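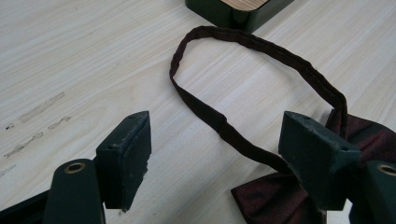

Setting up a club dodgeball court takes less time than most people expect, as long as the kit is sorted before the players turn up. These notes are for anyone running a session at Tidgate for the first time, and they should work in any sports hall with a badminton or volleyball court marked on the floor. If it is one of our fancy dress socials, a dark burgundy bow tie is fine for arrivals and team photos, but anything with a neck strap comes off before play. The same goes for lanyards, scarves and long necklaces.

What you need

Foam or cloth balls, depending on the league you play in
A roll of low-tack floor tape
A long tape measure
Bibs in two colours
A whistle and a stopwatch

Marking the court

Use the existing volleyball lines if the hall has them. A volleyball court is 9 metres wide, which suits a mixed social game well. Tape only what is missing, usually the return line on each side. Press the tape down with your foot as you unroll it and don't stretch it, or it will lift at the ends.

Leave a clear strip behind each back line for players who are out. Benches go against the side wall, with bags underneath. Fire doors stay clear.

Setting out the balls

Place the balls along the centre line with even gaps between them. For beginners, put the same number on each side of the middle and tell each team to run only for the balls on its own right. Bram Claeys used to let both teams go for all of them and we had a lot of bumped heads.

Check the pressure of cloth balls by squeezing them with one hand. You should be able to grip the ball without it slipping, but it should still spring back.

Running the first game

1. Split the group into two teams and hand out bibs.
2. Explain the three ways of going out: being hit below the shoulders, having your throw caught, and stepping over a line.
3. Start both teams with one hand on the back wall.
4. Blow the whistle and start the stopwatch.
5. Stop the game after 300 seconds. The team with more players left on court wins.

You need 2 referees, one on each side of the centre line. Ga-eun Wang keeps the rota, so ask her if you are short.

Keep the order in which players go out, as the first one out is the first back in after a catch. New players forget this, and the referee has to call them in by name or bib number.

Packing away

Pull the tape up slowly at a low angle. If it leaves glue behind, rub it with a dry cloth and tell the front desk. Balls go back in the net bag and bibs go home with whoever is on washing that week. The hall lights are on a timer, so have everything off the floor before you start chatting.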